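Two arms, one T-shirt: Purkthorpe lab says waiting helps robots fold

By Staff Reporter
October
2 min read

Robots still can't fold laundry very well. A group at the Purkthorpe lab thinks it has found one reason, and it's a dull one. The arms let go too soon.

Results went up this month from a project called Skollis, run together with the software shop Trimosow. Short paper, lots of tables. Main claim: a two-armed robot gets more clothes folded if it checks the cloth again after every grab, before it moves on to the next step.

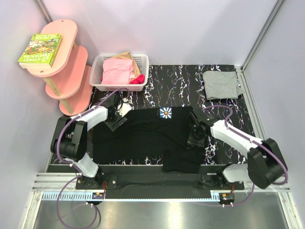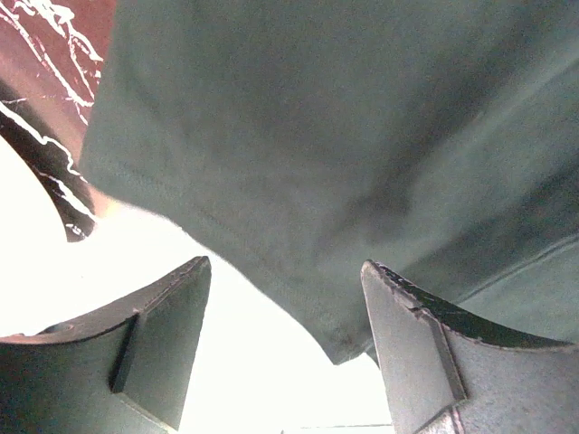
Ristić isn't convinced the check is what does it. The gain could just as well come from the arms going slower, Ristić wrote in a reply posted under the paper, and a fair test would be to put in a plain pause of the same length and see if the numbers hold up. The authors say that run is planned. Not done yet.

So what did they do. The team collected 2,854 folding runs with people steering the arms by hand, start to finish, on everyday clothes and household cloth. Tees, towels, that kind of thing. Those runs were used to train a model that turns camera views into arm moves. Pretty standard so far.

The new part is a second, much smaller model. It looks only at the close-up view from the wrist and answers one question: is there one layer of fabric between the fingers, or more, or none? If the answer doesn't match what the fold step needs, the arm opens, backs off and tries again. If it matches, carry on.

Sounds simple. The group says getting good labels was the slow bit. Layers are hard to tell apart when a shirt is in a heap, even for a person looking at the same picture, and the labelers disagreed a lot on dark fabric. Anything they couldn't settle was thrown out instead of guessed at.

The test set was 500 new tries, split evenly between the old setup and the one with the check. Each garment was dropped in a heap first, no smoothing out by hand allowed. A try counted as a success if the piece ended up flat, in a rough rectangle, with no sleeve or corner sticking out. Sleeves inside out didn't count against it, which some readers will find generous.

With the check on, success went up by 13 percentage points. Most of that came from T-shirts. Towels barely moved, they were already the easy case for the old setup. The paper doesn't give a split for thin versus thick cloth and it realy should.

There's a cost. Folding takes longer. The retries add up, and on a bad heap the arms can get stuck in a loop of grab, check, let go, grab. The team put in a cap: after 2 failed checks on the same spot, the robot has to pick a different place on the garment. That fixed most of the loops but not all, and the ones left over were counted as failures.

Black clothing remains the worst. Folds and shadows look alike to the wrist camera, the paper says, and the checker is often sure of itself and wrong. Strong light makes for the opposite problem, where pale areas wash out and edges go missing. The authors tried dimming the overhead lamps and got a small improvment, too small to put in the main table. It's in a footnote.

Also missing: anything with buttons, zippers or a hood. Socks were tried early on and dropped. No stacks either, the robot folds one piece and stops there, and putting the folded piece somewhere else wasn't scored.

Trimosow says the layer checker will be released with its training labels once the paper is through review. The full set of folding runs is a different matter and may stay in house, since part of it was recorded under an earlier agreement. No date given for either one.

Next up for Skollis, besides the pause test Ristić asked for, is a version where the check runs while the arm is already lifting. That would save time. It would also mean judging cloth that's swinging, and the group's first attempts at that are described in the paper in a single word, "poor."

A second round of tests is set to start before the end of the year, on the same pair of arms, with long-sleeved shirts added.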